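Home – Forums – Kitchen – New Posts – Log in

Soaking dried chickpeas, do you bother?
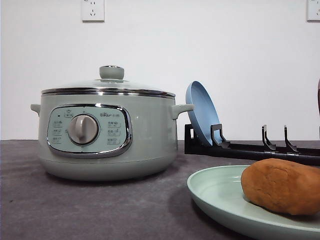 karam_lane
Do I have to soak chickpeas overnight before cooking them? Bought a big bag at the Prestville markets and it's sitting there judging me.

unixbeard
You can skip it, they just need a lot longer on the simmer. Mine go nearly twice the time unsoaked. Soaked ones cook more evenly too imo.

Aileen Umali
Disagree on evenly. I stopped soaking in December and can't pick the difference. Salt in the water from the start, lid on, leave them alone.

wutden_mum
Salt from the start?? My nan would have a fit. Always told it makes the skins tough

Aileen Umali
Old story. Try a small pot each way. I did and the salted ones were softer if anything – and they taste of something

unixbeard
Hard water is what gets you. When we lived out at Wutden I had a batch still like gravel after 4 hours. Pinch of bicarb fixed it.

wutden_mum
Too much bicarb and they go soapy but. And mushy. Fine for hummus, rubbish in a salad

karam_lane
It's for a salad mostly. And a curry Thursday. So soak or no??

wutden_mum
Soak. Before bed, takes ten seconds, whats the drama. Heaps of water, they swell up like mad

pegleg_39
Old beans are the real problem. Had a bag in the back of the pantry more than 100 years old by the feel of it, soaked it, bicarbed it, still chalky in the middle. Chooks wouldn't touch them either. Ask the market bloke when he got them in.

karam_lane
He said this season. Soaking half tonight, other half going in dry tomorow arvo

Aileen Umali
Good. Start tasting the soaked lot early, they go from nearly there to mush pretty quick. And keep the cooking water for the curry

unixbeard
+1 on the water. Freezes well in old yoghurt tubs

wutden_mum
Report back pls. I'm not changing my mind on the salt though

Recent topics
Freezing cooked lentils
Best tin of tomatoes for the money
Karam spice mix – anyone still stock it?
Pumpkin soup too sweet, help
Sharpening a bread knife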